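Captura de tareas de manipulación en almacén con marcadores de muñeca: procedimiento y buenas prácticas

Última actualización: 2018-03-01

Este procedimiento fija los requisitos mínimos para registrar tareas manuales de manipulación de cajas destinadas al entrenamiento de robots. Se aplica en las naves de Staltholm y Ostbridge y sustituye a la hoja de instrucciones de August (agosto), revisión 2. No cubre la captura con exoesqueleto ni la teleoperación.

1. Zona de trabajo

Delimite la zona antes de colocar el equipo. La superficie de trabajo no debe invadir el pasillo de circulación de carretillas; si la única ubicación posible queda junto a una línea pintada, solicite el corte del pasillo al responsable de turno y anótelo en el parte. Las mercancías apiladas que no intervienen en la tarea no se mueven ni se tapan: el fondo real forma parte del dato.

El film estirable y otros plásticos brillantes producen reflejos que degradan la detección de marcadores. Retírelos cuando no sean parte de la tarea. Si lo son, active la marca «reflejos» en la ficha de sesión.

2. Colocación de los marcadores

- Sujete la correa por encima de la articulación de la muñeca, con la placa hacia el dorso. Debe permitir la flexión completa sin girar sobre el antebrazo.
- Compruebe que ningún marcador queda cubierto por la manga.
- Deje holgura suficiente en el cable para extender el brazo por completo. El cable no debe cruzar la palma ni quedar entre la mano y la caja.
- Anillos, pulseras y cordones: la norma general es retirarlos. Aparte del riesgo de enganche, pueden ocultar parte de un marcador. Toda excepción se registra antes de empezar.

3. Calibración

Ejecute la rutina de Sistuda con ambos brazos extendidos y las palmas hacia abajo. Mantenga la posición 6 segundos y repita con las palmas enfrentadas. Si el error de reproyección supera los 2 píxeles en cualquiera de las muñecas, recoloque la correa y empiece de nuevo. No se admite corregir la desviación en posproceso.

4. Ejecución

Cada toma empieza y termina con las manos a la vista y sin contacto con ningún objeto. El operario trabaja a su ritmo normal - no se ralentiza el gesto para la cámara - y mantiene la cabeza orientada hacia las manos. La duración máxima de una toma es de 198 segundos; las tareas más largas se dividen en un punto de reposo.

Manos sobre la superficie de cartón, sin agarre:
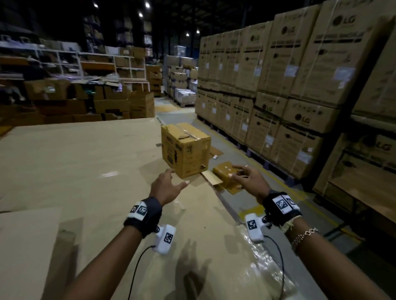
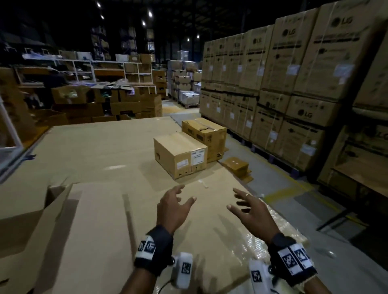

Si durante la toma entra otra persona en la zona delimitada, deténgase, apoye la caja y cierre la grabación. La toma se conserva con el código de interrupción correspondiente. No la borre en el dispositivo.

5. Revisión y entrega

Revise la sesión antes de retirar las correas. Una toma se rechaza si se pierde el seguimiento de una mano durante el agarre, si el cable se tensa o si falta la posición inicial. Los textos legibles en etiquetas de envío se enmascaran antes de la entrega, conforme al anexo de privacidad de Haddad.

Los ficheros se transfieren el mismo día. La ficha de sesión incluye nave, identificador de correas, resultado de la calibración y excepciones registradas. Las fichas incompletas se devuelven al operario de captura, con la sesión bloqueada hasta su corrección.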